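Clearing a table is still hard

I keep a list of chores that I would hand over to a machine tomorrow if one could do them at a price I could stand. Dishes are on it, and so is laundry. The entry I think about most is the dullest one: walk past a table, pick up whatever people left on it, put each thing where it belongs. A ten-year-old can do it while complaining. I have been following attempts at it since before my last job, and my answer to "can they do it yet" has moved, though less than the promotional clips would suggest.

Part of the trouble is that clearing a table sounds like a single task. It is at least four: find the objects, decide what each one is, get hold of it, and put it down somewhere without making a new mess. The first two used to be the research problem. They are now mostly solved for packaged goods under indoor lighting. The third is where the time goes. A soda can is a friendly object, stiff enough if full, the same diameter every time, with a clear vertical axis. A candy bar is flat and offers very little height for two fingers to close on.

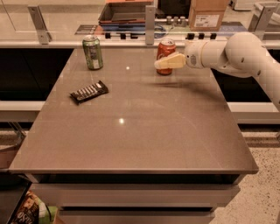 Can a robot clear a table at home without someone watching it?
For a short list of known items on a table it has worked at before, it can manage a fair share of attempts, but I would not leave it alone with anything that spills.

The spilling matters more than people expect when they do the math. Suppose a system picks correctly 32 times out of 34. That sounds close to finished. Then multiply by the number of things that get left out in an ordinary house over a month, and consider that a failed pick on an open can costs more labor than the robot saved all week. My own rule is that a chore robot has to be judged on the cost of its misses, and a percentage on its own tells me nothing about that.

I got some practice at this kind of bookkeeping at Harahap, where I spent 5 years on packing lines. We had a Stiler cell that moved cartons from a belt to a pallet. It logged 2964 cycles between two stops in one stretch in March, and everyone was pleased with it, me included. But the cell had a fence around it, a belt that presented every carton at the same height, and a technician within earshot. Take away the fixed height alone and the numbers would have looked very different. A home is a shop floor with all the fixtures removed.

Surfaces are the other thing that gets left out of the discussion. Lab tables used to be covered in matte black cloth for a reason. Depth cameras that project a pattern do badly on anything shiny, and clear glass is worse, because the sensor may report whatever is behind it. Learned policies that work from plain color images cope better, in my experience, but they can pick up odd habits from reflections if the training data all came from one room with one set of ceiling lights.
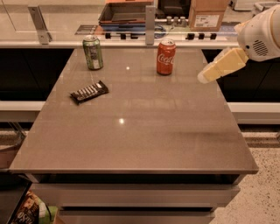 Grippers deserve more attention than they get in the press, which prefers hands. I have used suction cups, three-finger adaptive grippers, and one alarming pneumatic thing from Flotier that we sent back. For table work I would still choose two fingers. They are easy to model, easy to clean, and cheap to replace. The flat pair on the arm over that glossy table would close on the side of the Coca-Cola can with no special planning, as the can stands upright with open tabletop to its right. The candy bar lies flat and at an angle, so the wrist has to turn to match it and the fingertips have to come down very near the surface. A few millimeters of height error is nothing for the can and decides the whole attempt for the bar.

There are workarounds. You can slide a flat object to the table edge and grab the overhang, which people do with coins and credit cards without noticing. You can press one finger against the near side and scoop. Compliant fingertips help, as does a wrist force sensor good enough to feel the table before the motor current spikes. None of this is new. The newer part is that a policy trained on demonstrations can sometimes choose among these on its own, and I have seen that go well often enough to take it seriously.

I have Stillura's last two sets of release notes open in another tab. They list slower approach speeds near the surface and a retry after a missed grasp, both sensible changes. Neither mentions what happens when the can is half full, so I have written to ask, and I will add their answer at the bottom of this post when it comes.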